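The Malinowski 209 and the two men who keep it going

The Malinowski works built its first van in a rented tram shed and its last sedan in the same building, by then extended so often that the paint line turned two corners. Between the two came the 209, a small four-door that sold slowly at first and is now the only Malinowski most people can name.

The company began as a body builder. It bought chassis from larger firms, put timber-framed vans on them and sold them to bakeries and dairies. When the chassis suppliers began fitting their own bodies, Malinowski had to design a complete vehicle or close. The result was the Hotora, a light truck with a two-cylinder engine and a top speed that the brochure left out.

The Hotora paid for the 209. Its engineers kept the truck's gearbox, which explains the long gear lever and the whine in second, and put it behind a new four-cylinder engine with an alloy head. The first cars overheated on long climbs. A larger radiator was fitted during the second year of production, and the grille was widened to suit, so early and late cars are easy to tell apart from the front. 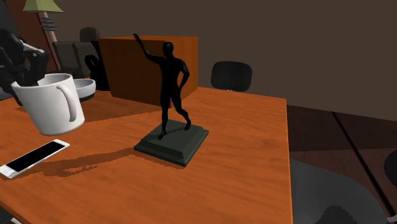

The export version was called the Visby. It had better seats, a heater as standard and a different dashboard, with the speedometer moved from the centre to a position in front of the driver. The factory planned a first batch of 500 for right-hand-drive markets. Many were held up by a dispute over headlight approval and ended up being sold at home with the wheel on the wrong side.

Roman Zawadzka bought one of these from a farm sale and has driven it ever since. He rebuilt the engine himself and says the head gasket is the only part that needs watching. Owners who retighten the head bolts after the first long drive rarely have trouble. Those who skip it usually ring him.

Parts are the harder problem. Body panels have not been made since the factory shut, and the rear guards rust from the inside along the seam. A workshop at Pukasitz still presses door skins to order, but the colour of the primer varies and the lower edge needs trimming before it will fit.
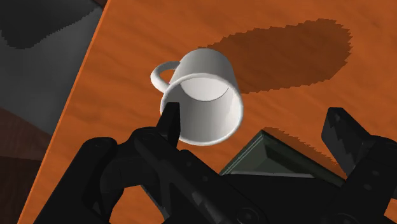 Bogumił Szewczyk disagrees about the door skins. In his view they fit well enough if the hinges are set first, and most of the trimming is done by people who hang the door before checking the pillar. He would sooner see the money spent on tyres, as the original size is getting scarce and the nearest modern one rubs on full lock.

The two men share a set of factory drawings, bought when the design office was cleared. The sheets for the gearbox are complete. Those for the steering are not, and the missing ones cover the idler arm, the part owners ask for most. Szewczyk has measured three worn arms and is having a new one machined from the average.

Zawadzka's Visby will get the first arm, on a Wednesday in May if the machinist keeps to his date.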